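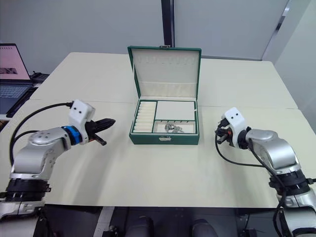 Section 5. Daily Use and Care

Read Section 2 (Unpacking) before you start. The steps below apply to all Rusum jewelry boxes with a front clasp and lift-up lid. Where a step applies only to the larger Travov model, the text says so.

5.1 Choosing a place for the box

1. Set the box on a flat, level surface. Leave enough room behind it for the lid to open fully.
2. Keep it out of direct sunlight. Strong light fades the lining and dries the outer covering.
3. Keep it away from radiators, vents, humidifiers and bathroom sinks.
4. Do not stack books, bottles or other boxes on the lid.

Note: On a glass or polished top, put a thin felt mat under the box. Mats are not included.

5.2 Opening and closing

1. Hold the base steady with one hand.
2. Release the clasp with your thumb and raise the lid with the other hand. Lift from the middle, not from a corner.
3. Let the lid come to its stop. Do not push past this point.
4. To close, check that no chains or earring hooks are lying over the rim. Lower the lid and press over the clasp until it catches.

CAUTION: Forcing the lid backward bends the hinge pins. Bent pins are not covered by the warranty.

CAUTION: Never carry the box by the lid, open or closed.

5.3 Storing rings

The ring rolls grip the band of the ring between two padded surfaces. They are firm when new and will loosen with use.

1. Spread two neighboring rolls apart with a finger.
2. Slide the band in with the stone facing up.
3. Let the rolls close on the band. The ring should stand without leaning.
4. Leave a gap between rings with tall settings so that the stones do not touch.

If a wide band will not fit, take out one roll and spread the rest evenly. Keep the spare roll in a clean bag. Do not trim the rolls, as the filling will come out.

5.4 Storing necklaces, bracelets and earrings

1. Fasten each clasp before putting a chain away. Open chains tangle quickly.
2. Lay heavy bracelets flat on the bottom of a compartment, with nothing fragile under them.
3. Keep stud earrings together with the backs on.
4. Put thin chains in separate soft pouches if you store more than one in the same compartment.

Silver tarnishes faster than gold or steel. An anti-tarnish strip may be placed under the pieces. Replace it every May, or sooner if the strip has turned dark. Do not let the strip touch pearls or opals.

Travov only: The lift-out tray holds up to 400 grams. Remove the tray with both hands and set it down before reaching into the lower level.

5.5 Cleaning the outside

1. Empty the box and close the lid.
2. Wipe off dust with a dry, soft cloth.
3. For marks, dampen the cloth with plain water and wipe in one direction. Dry at once with a second cloth.
4. Once a year, apply a very small amount of Nutine Clear Balm to the covering. Leave for five minutes and buff. Keep the balm off the clasp and hinges.

Do not use alcohol, window cleaner, furniture polish or baby wipes.

5.6 Cleaning the lining

1. Lift out any loose parts.
2. Brush the lining with a clean, dry makeup brush, working from the corners toward the center.
3. Pick up lint with low-tack tape. Press and lift; do not rub.
4. Leave the lid open for nearly an hour before putting jewelry back.

CAUTION: Do not wet the lining. Water leaves rings on the nap that cannot be brushed out. Put jewelry away only when it is fully dry, including pieces that have just come out of a cleaning bath.

5.7 If something is wrong

Lid will not stay up: Check that the box is level. If it is, the hinge needs adjusting. See Section 6.

Clasp will not catch: Look for lint in the catch and remove it with a wooden toothpick. Do not use oil.

New box has a smell: Leave it open in a dry room for two days. Do not use scented sprays.

Partition has come loose: Stop using that compartment and write to the service desk with your order number and a short note on which partition it is. Do not use household glue.

Text: Trygve Forsberg. Checked by Stellan Wallin. Revised 01/11/2025.

© Engebretsen Storage Goods. All rights reserved. | Contact the service desk | Warranty terms | Back to top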